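Home | Ask Why | Body | Home and Street | Space | Games | For Grown-ups

Does a mirror really swap left and right?

By Tamsin Cartwright
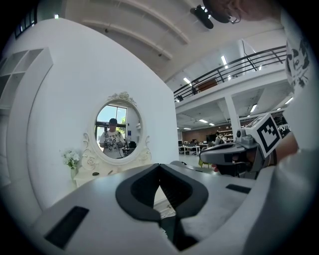 Almost everyone will tell you the same thing about mirrors. "They swap left and right." Your big brother says it. Books say it. I used to say it too, and then a reader called Neema Mfinanga wrote in to ask a question I couldn't answer. If a mirror swaps left and right, she wrote, why doesn't it swap up and down? How does the glass know which way is sideways?

That is a very good question, and it should make us suspicious. A mirror is a flat, shiny thing. It has no brain. Turn an oval mirror on its side and it won't start standing you on your head. So is it swapping anything at all? Let's check before we believe it.

What a mirror does

Light bounces off your face, your T-shirt and the wall behind you. Some of that light hits the mirror and bounces again, and some of it goes into your eyes. Your brain thinks light always travels in straight lines, so it decides there must be a person on the other side of the glass. There isn't. Behind the glass there is usually a thin layer of metal, then some sort of backing, then the wall. (I have looked.)

Most of the mirrors in our homes are made of glass with that thin metal layer on the back. The metal does most of the bouncing. The glass keeps it smooth and stops it getting scratched. The fancy frame, with its curls and scrolls, does nothing for the light. It's there because somebody liked it.

Try it yourself

You need a mirror on a wall, your own two hands and some patience.

Stand facing the mirror. Point to your left with your left hand. Which way does the person in the mirror point? The same way! If you are pointing at the door, so are they.

Now point up. They point up as well. No swap.

Now point straight at the mirror. Aha. The person in the mirror is pointing straight back at you. You are pointing forwards, into the glass, and they are pointing out of it.

So the mirror has swapped something after all: front and back. Left stayed on its own side, and up stayed up.

Then why does writing look wrong?

I can hear you grumbling. If you wear a T-shirt with words on it, the words come out backwards in the mirror. Surely that proves the swap?

I don't think it does, and here is a test. Write your name in thick pen on a piece of clear plastic, such as an empty food bag. Hold it up so that you can read it, and look past it into the mirror. The name in the mirror reads the right way round too.

Now try it with paper. Write your name and read it. To show it to the mirror, you have to turn the paper round. Most people turn it sideways, like a door, and that is what puts the letters back to front. Flip it over from bottom to top instead, and your name comes out upside down, but the letters still run from left to right. You did the turning. The mirror got the blame.

A T-shirt works in the same way. The picture on the front already faces the mirror, just as it would face a friend. Your friend would have walked round to look at you, and the mirror doesn't walk.

But my book says...

Books can be sloppy, and so can websites, including this one. When I showed this page to Ferenc Fülöp, who checks our science, he said that "swaps left and right" isn't a silly thing to say. If you imagine walking round behind the glass and turning to face yourself, your watch would seem to be on the wrong wrist. Fair enough. But you had to imagine walking round first, so I'm still not giving the mirror any credit.

What about mirrors that bend?

All of this is about flat mirrors. Look into the back of a shiny spoon and your face looks small, with a big nose. Look into the bowl of the spoon from a little way off and you are upside down – so some mirrors can do that trick, if they curve inwards. Don't take my word for it. Go and find a spoon.

Words to know

Reflect: to bounce back, as light does from a mirror.
Image: what you see in a mirror.
Concave: curved inwards, like the bowl of a spoon.
Convex: curved outwards, like the back of it.

More from Ask Why
Is the sky blue all the way up?
Do goldfish forget everything?
Can you hear the sea in a shell?
6 things people say about thunder
Why does a straw look bent in water?

Contact us | © Nikville Children's Pages | Back to top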